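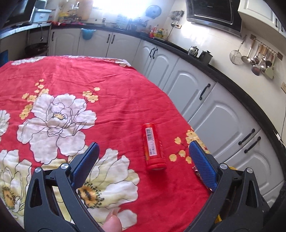 Red tube on the flowered cloth, label side showing.

July, drying tests, second batch. Started 7 am.

Carrying on with the warping problem on the flat tiles for the Sundavley order. First batch came out of the bisque with the corners up on nearly all of them, and I'm fairly sure it happens on the rack and the kiln only makes it worse. Clay is the Griffiths buff with grog, same bag as last time, so at least that hasn't changed.

Rolled eight tiles from one slab, all on the same guides. Turned the slab over between passes and gave it a quarter turn each time, which I did not do for the first batch. Each tile trimmed wet to 252 g on the small scales. The last one was under and I patched it on the back, so ignore it if it does anything odd. Numbers scratched in the back corner, bottom left.

Split them like this:
1 and 2 - open on the wire rack, no cover
3 and 4 - between plasterboard, no cover
5 and 6 - between plasterboard, plastic over the lot
7 and 8 - on the wire rack, plastic laid on the face

Room was at 50 per cent on the dial gauge when I set them out. The gauge hangs by the door, so it reads a bit dry whenever someone props the door open.

Midday: 1 and 2 already pale at the edges and dark in the middle. You can see the lift starting if you put a steel rule across the corners. 3 and 4 still dark all over. Swapped the boards for dry ones. The boards from under 5 and 6 felt clammy, so swapped those as well, although I hadn't planned to.

Evening: 1 has lifted enough to slide a playing card under one corner. 2 is less bad. Put it nearer the wall next time and see if the draught is the difference. No change in the others that I can measure.
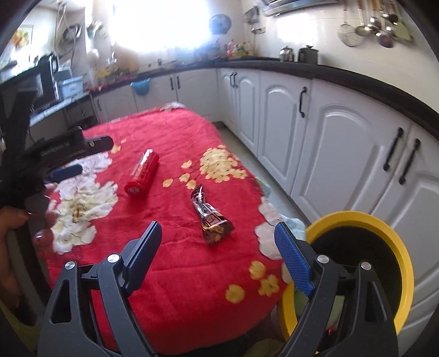

Witold Głowacki thinks I'm blaming the air too much. He says the corners lift because the edges get compressed when I cut them, and that if I ran a damp sponge round the edge and let the slab rest an hour before cutting, tiles 1 and 2 would behave nearly as well as 3 and 4. He also wants the cutter changed for a plain knife. I'll try the rest and the sponge on the next slab, but leave the cutter alone until that's done, otherwise we won't know which of them did it.

Next morning: 3 and 4 leather hard and flat. 5 and 6 still soft, thumb leaves a mark. 7 is flat. 8 has a damp stripe across the face where the plastic had lifted off and dripped back, and there's a faint bow along the same line - this is the patched one, so it may be the patch. 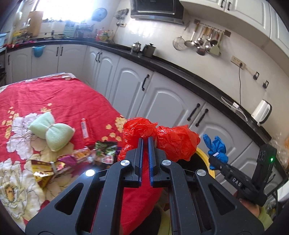

Covering is the part I've been careless with. I had been taking whatever plastic was nearest and throwing it over, and it matters how it sits. Dry cleaner's film lies down by its own weight. Thicker stuff stands up in ridges, and water collects under the ridges and runs down to wherever the folds touch. A bag bunched up in a big wrinkled mass like the red one in the photo would touch a tile in a dozen places and leave the rest to the air. From now on the plastic gets smoothed flat first, with newspaper under it to take the drips. Tianyou Dong does this already with the handled pieces and gets hardly any cracks at the joins.

After five days: 3 to 6 all bone dry and flat by the rule. 7 flat. 8 bowed, as above. 1 and 2 both scrap for the order, but I'll fire them anyway to see whether they come down at all under a weighted shelf. Going in the Plomar kiln with the next bisque, bottom shelf, slow ramp.

To do: more plasterboard, cut to the tile size plus a thumb's width. Tape the raw edges so no bits get in the reclaim. Move the gauge away from the door.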